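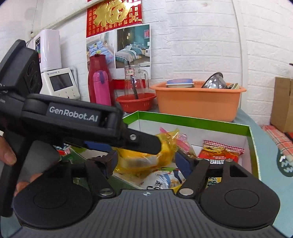 **Subject:** Hornari bench kiln reading low, opaque white enamel overfiring
**Raised by:** Fiifi Nyarko, Quaye Enamelling, Wimside
**Status:** solved, I think! Leaving it open until the October classes have run

## First message

Hi all,

I run beginner enamelling workshops out of the Quaye studio in Wimside and I absolutely love the little Hornari. It heats fast, the door closes with a lovely soft thunk, and people's faces when they see their first pendant come out glowing orange are worth every early start. So please read this as a message from a fan.

The trouble is with opaque white on copper. Up to the end of last term every piece came out glossy and clean. Now the edges are burning back green, the middle is losing its brightness, and a few pendants have slumped off the trivet. The display says I'm at my usual temperature. The colour inside the chamber says otherwise – it's a much brighter orange than I'm used to.

What I've ruled out so far:

- Enamel: same jar as before, and a brand new jar of Alia white does the same thing
- Copper: cleaned, pickled, scrubbed with a glass brush, water sheeting off nicely
- Counter enamel: on every piece, same thickness as always
- Timing: still 2 minutes, on the same kitchen timer

## Reply from Hornari support (pasted from email)

> Thanks Fiifi. If the chamber looks hotter than the display, check the thermocouple first. With the kiln cold and unplugged, look at how far the probe comes into the chamber. It should sit well clear of the brick. If it has been pushed back into its hole it will read low, and the controller will keep heating to make up the difference. Please don't open the rear cover until the plug is out of the wall.

## Log, first evening

Unplugged, left it to go stone cold, torch in hand. The probe is barely poking out! It's almost flush with the back wall. I store my long firing fork in the chamber between classes, and I'd bet anything the end of it has been nudging the probe backwards a tiny bit at a time.

Took the rear cover off, loosened the clamp, slid the probe forward to the mark on its sleeve and snugged it up again. One of the 4 cover screws was a bit chewed so I've put it on the list to replace. Vacuumed the chamber while I was in there (soft brush only, the brick is crumbly) and put fresh kiln wash on the shelf.

Before and after, going by a test cone, the kiln was running around 100 degrees hotter than it said. No wonder my poor pendants were sliding about.

## Log, test firing 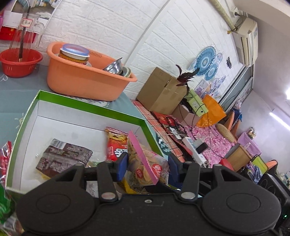
White was the colour to test with, as it shows overfiring sooner than anything else in my drawer. I sifted a thin even coat on 5 copper discs, dried them on top of the kiln, and fired them one at a time, moving each to a different spot on the shelf. Front, middle and right came out gorgeous, bright and glassy. Back left still wandered off towards a pale tan, much the same as those round crackers (or biscuits, whichever they are) in the clear bag with the pink strip down the front. It's a perfectly nice colour for a snack and hopeless for a white daisy brooch. The far corner was fine on a second go with the shelf pulled forward.

So the thermocouple was the big one, and there's a smaller hot spot at the back left. I had a good look at the element there and one coil is sitting a little proud of its groove. It isn't broken and I haven't poked it – the manual says a cold element can snap if you try to bend it.

## Question for support

1. Can the coil be eased back with the kiln warm, or is that a job for you?
2. Is the replacement cover screw a standard size I can grab at the hardware shop?
3. Would you send me a spare thermocouple? I'd like one in the drawer.

## Reply from Hornari support

> Great detective work. Please leave the coil for our technician, it's a quick job and we can do it at your studio. Keep the shelf forward until then. A spare probe and a set of cover screws are on their way.

## Notes to self

The firing fork now hangs on a hook beside the bench. I've painted a line on the probe sleeve so I can check it with a torch before each class, and I'm keeping the good white discs in the sample tray beside the tan one. I've got cloisonné wire to cut for the next group and I can't wait to see what they do with it!

Technician visit: to be booked, mornings are best.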